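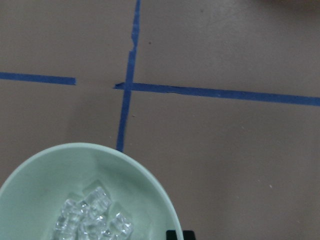 Blue tape on a matte brown tabletop, with one strip running down to a bowl.

Hestar Brown Table Paper, Wide Roll

I've been selling this paper out of the back of my shop for years and I still get a little too excited when a new delivery comes in (the smell of it!). It's plain brown paper on a big heavy roll, made to be pulled across a table and left there while you work, paint, glue, repot things or feed a crowd. Matte on both sides, no print, no shine.

I started carrying it after Karlijn Claeys lent me the end of a roll for a block printing workshop. I had been using old newspapers up to then, and we all went home with headlines on our elbows. The Hestar paper stayed put, soaked up the drips and got rolled up with all the mess inside it at the end of the night. I ordered my first batch the same week, and I've now sent out some 1000 rolls, mostly to art teachers and people with very nice dining tables.

What you get

Width: 1000 mm, so a bit over 39 inches
Length: 312 feet
Weight: 13 lb with the core
Color: brown, uncoated
Finish: matte both sides
Core: cardboard, fits the Ostness wall bar and the Ostness floor stand

The bar and stand are sold separately. You can manage without either one - I did for ages, with the roll on a broom handle between two chairs - but if you're pulling paper every day, get the bar. It has a tear edge and your cuts will come out straight.

Laying it down

Pull out more than you think you need and let it hang over both ends for a few minutes so the curl relaxes. Curl side down! I wrote that on the wall next to my own roll and I still get it wrong. Tape the short ends under the tabletop first, then smooth toward the long sides with your forearm.

For marking out places on top, use a low-tack masking tape. I like the Nonstead one in blue, it shows up well against the brown and you can read it from across the room. Tear it or cut it, whichever you have patience for. Press it lightly if you want to move it later, and peel it slowly and low to the surface. Pull it straight up and it will take a layer of paper with it. A pencil line and a ruler work too, of course, but with a group of kids the tape wins every time.
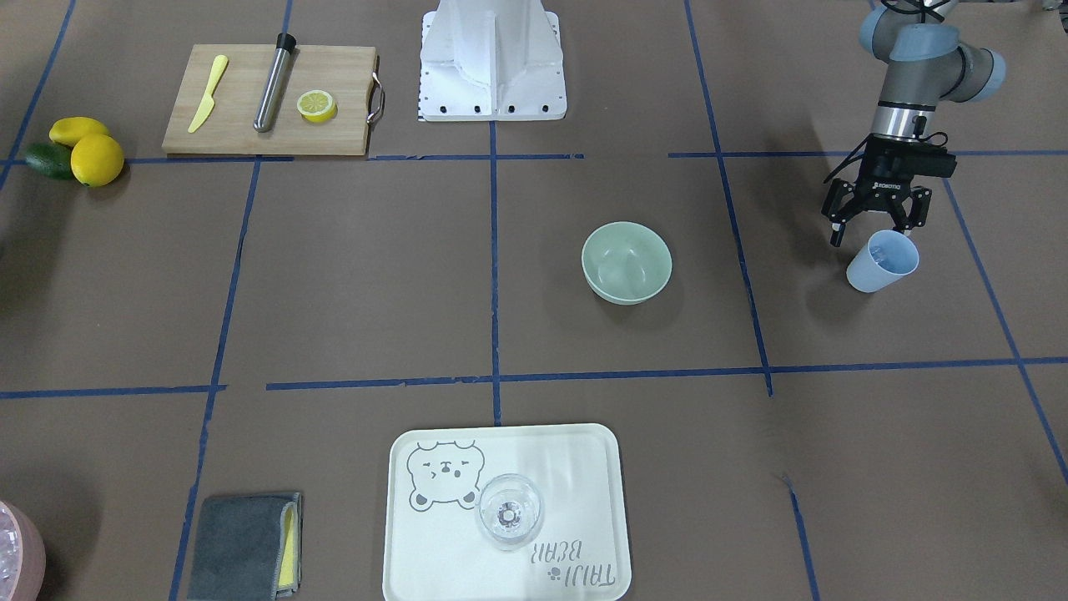 Blue tape lines on brown paper, with a light blue plastic cup standing among them.

Will it hold up to water?

Up to a point. Small splashes of paint water are fine if you blot them. A whole jar going over will go through, so if the table underneath matters to you, put an oilcloth down first. Griet Verbruggen doubles the paper for her watercolor evenings and swears by it. I find a double layer slides around, but she's tidier than I am.

Can I draw on it?

Please do. Crayon, chalk, marker and poster paint all sit nicely on it. White chalk pencil is lovely. Thin ink feathers a bit, and cheap ballpoints skip. Els Koster cuts dress patterns from hers and says it folds well but doesn't like being pinned in the same spot twice.

Storage

Keep the roll standing up, somewhere dry, with a rubber band around it. Mine lived in a damp garage one October and the outer few turns went wavy. I used those for wrapping parcels.

Shipping and pickup

Rolls go out in a long box, one per box. Pickup is at the side door of Smits, any time before 4 p.m. Ring the bell twice, I'm usually at the cutting table with the radio on. Damaged ends happen now and then in transit; send me a photo and I'll refund part of the price or swap the roll, your choice.

Questions about the bar fittings go to me as well.

Griet Smits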